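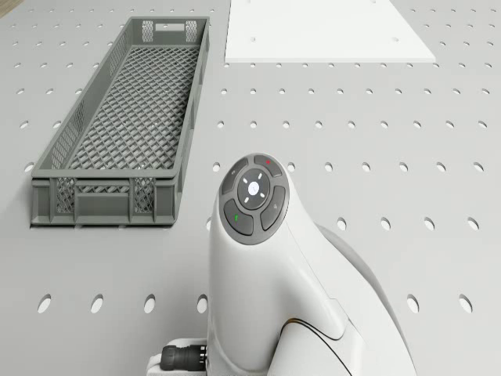

The Long Wait for the Village Bus

Home Features Places Food Columns Subscribe Search

Words by Maëlys Guérin
12/05/2022

The timetable at Noncombe is a beautiful piece of work. It has been laminated, framed and screwed to the shelter at the height of a tall man's chin, and it promises a bus to Numholm every two hours. I have read it many times. I have had the leisure.

I moved to the village in November, which is when people from cities should be made to move to villages, so that they know. I had sold the car. I had views about it, and I aired them at dinners. Numholm, with its dentist and its decent cheese, was only a short ride off, and I saw myself gazing out at hedges with a book open on my knee.

My first bus didn't come. The second came early and left without stopping, the driver giving me a cheerful wave that I returned before I understood what it meant.

"You have to stick your arm out," said Eleni Perić, who had been sitting behind me in the shelter with a flask. "Right out. He thinks you're just standing there." I asked why anyone would just stand there. She said her brother-in-law did, most afternoons.

Eleni has used the route since it was run by a firm called Zupan, whose buses were green and smelt of wet dog. She speaks of them as other people speak of the opera. Then came Brudance, with purple seats and an app, and the app has been showing a bus at the foot of Church Hill ever since. I walked down to look. There was a pheasant.
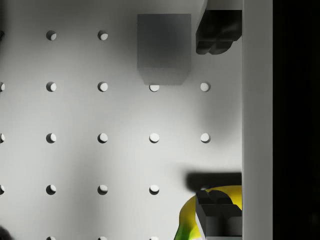
So how do you get to Numholm if you have to be there by nine?

You go the evening before and stay with a friend, or you ask Fatos Stan, who drives a bread van and will take one passenger if they don't mind holding the rolls.

I did ask Fatos, the morning of my tooth. He drives with the window down in all weathers and disapproves of the bus on moral grounds, having once lost a girlfriend to it. (She caught it. It was the only time it ran on schedule that year.) We passed the 8.15 in a lay-by with its bonnet up, and he sounded the horn all the way to the ring road.

The parish held a meeting, of course. Some 245 people live in Noncombe and I'd say most of them turned up, many by car. A petition went round and came back with 1,658 signatures, a total that caused a short silence. Anca Pană, in the chair, said we should be pleased to have so much support from further afield.

Brudance sent a letter. It thanked us for our patience, of which it had clearly formed too high an opinion, and offered a new stop outside the old forge — 900 yards further from everybody.

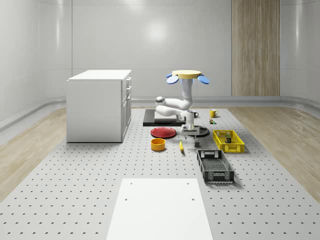

A Word for the Shelter

I have come to like the shelter more than the bus. It has a bench, a view of somebody's sheep and a shelf of paperbacks with the last chapters gone soft from the damp. I've finished three of them there, or nearly finished. Eleni brings the flask and I bring biscuits, and last month she told me the whole story of her first marriage, which took four cancelled services.

I bought a bicycle in the spring. It's in the shed. I stick my arm right out now, up to the shoulder, and the driver has started to wave back with more feeling.

Comments

Zdenka Todorova: The green buses did NOT smell of wet dog. That was one particular dog and everyone knew whose.

hedgewatcher: Same on our side of the valley. Ours has a timetable in two languages and no bus in either.

Fatos S: She dropped the rolls.

Contact us | Copyright, all rights reserved | Back to top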